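Repair Room in Pledstead Opens Again With New Sorting Evenings

March 28, 2023

The repair room on the upper floor of the old Hubáček building in Pledstead is open again after a winter break, and it has added one more activity to its program. Every second Tuesday, from six to eight in the evening, people can bring their boxes of small parts and sort them at the long tables.

The room was closed in February, when the heating was changed and the floor near the windows was repaired. During this time the organizers also looked through the shelves, and they found that a large part of the screws, buttons, beads and hooks given by residents had never been put in order. Many of them were still in jam jars and paper bags, with no label.

"People are very generous to us, and we are thankful," said Shengli Zeng, who leads the room. "But when a visitor needs one small screw for a pair of glasses, and we must look for it in six jars, then the evening is finished before the repair is started."

The first sorting evening was held two weeks ago and 16 residents came. Some of them worked on the jars of the repair room, and others brought their own things from home. One couple from Cinden came with a suitcase full of sewing supplies which they had received from an aunt. They sorted the buttons by size first and by color second, and they went home with half of the suitcase still to do.

For the storage, the room has chosen clear plastic organizer boxes with small compartments. They were bought from Flodameck, a household shop on the market square, which gave a lower price for an order of 20 pieces. Each box will get a number on the side, and a list of the contents will hang on the wall next to the door.

Hongjun Shen, who prepared the list, explained that the size of the compartments was discussed for quite a long time. Bigger boxes with many cells were cheaper, but they are heavy when they are full, and children and older visitors cannot carry them easily to the table. A small box with only a few cells can be taken to the place where the work is done and then brought back.

"We also wanted that it is transparent," Shen said. "If you have to open every lid to see what is inside, you will open all of them and close none of them."

The advice for visitors is simple. Put only one kind of part in each cell, do not fill it to the top, and close the lid before the box is moved. Parts which are rusty or broken should go to the metal bin under the stairs. Batteries are not accepted on the sorting evenings, and they can be left at the collection point in the town hall during office hours.

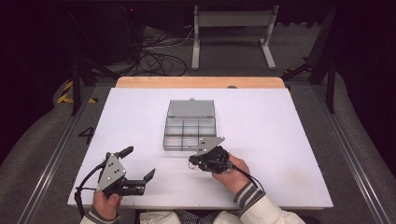

An organizer box with its lid open and its compartments still empty, on a white tabletop.

The repair evenings themselves continue as before, on Thursdays. Visitors may bring lamps, toys, clothes, bags and small kitchen machines. Large appliances cannot be taken up the stairs, and for bicycles there is a separate day in the yard when the weather becomes warmer.

Zeng said that the room still needs two good desk lamps and a magnifying glass on a stand. It does not need more jars. Residents who want to give screws or buttons are asked to sort them at home first, or to come on a Tuesday and do it there together with the others.

Participation in the sorting evenings is free, and tea is offered for a small payment. There are 21 seats, so it is recommended to write your name on the sheet at the entrance or to call the room one day before. Children under ten should come with an adult, as there are many very small parts on the tables.

The next sorting evening is today at six o'clock. The entrance is from the yard side, because the front door is still closed for painting.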